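Bowls, Baskets and Other Catch-Alls - my July gallery

I have a weakness for anything you can drop other things into. Fruit bowls, key trays, bread baskets, all of it.

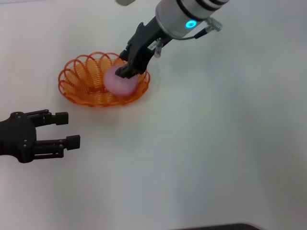
The orange wire basket, with a pale pink ball in it. I love the loops on this one! They go round and round the rim and get bigger and more open along one side, and on a white tabletop you get a soft orange glow underneath.

A reader wrote in to say that wire baskets are lovely right up until you put grapes in them, and that after 5 years with one she has gone back to a plain china bowl. Fair enough, and I have chased a few grapes myself. Small stuff does slip through an open weave. I keep mine for bigger things (oranges, lemons, balls of yarn, that sort of size) and if I really want to use it for nuts or candy I put a saucer in the bottom first.

She also asked about cleaning. Coated wire is easy as long as you don't let it get sticky. I fill the sink with warm water and a squirt of dish soap, swish the basket around, and go over the rim with an old toothbrush where the loops cross. Then it sits upside down on a towel until morning. Please don't use a scouring pad on a glossy coating - I did that to a green one I bought in Norley and it has looked tired ever since.

A few of you wanted to know where to look for this kind of thing. My best hunting ground is still the Pacheco flea market, at the far end past the lamps, and you want to be there by 8 in the morning before the good shelves get picked over. Sirnden, the little housewares store near the bus station, gets a new batch of wire pieces every spring, and they'll hold something for you for 2 days if you ask nicely. I've also ordered from Trodeck a couple of times. Their boxes come very well padded, though the colors on the website run brighter than what you unpack, so don't try to match a tablecloth from your screen.

As for the color, I was a beige person for years! Beige plates, beige towels, a beige lamp I still can't get rid of. Orange came in with one mug and kept going. I like it best next to something pale and quiet, and pink turns out to be a very good neighbor for it. My sister-in-law thinks the two together are too much like sherbet, and to me that's a point in favor.

Next month I'm getting the bread baskets out of the hall closet, including the square one with the broken handle. If you know how to mend willow without taking the whole side apart, leave me a note under this page.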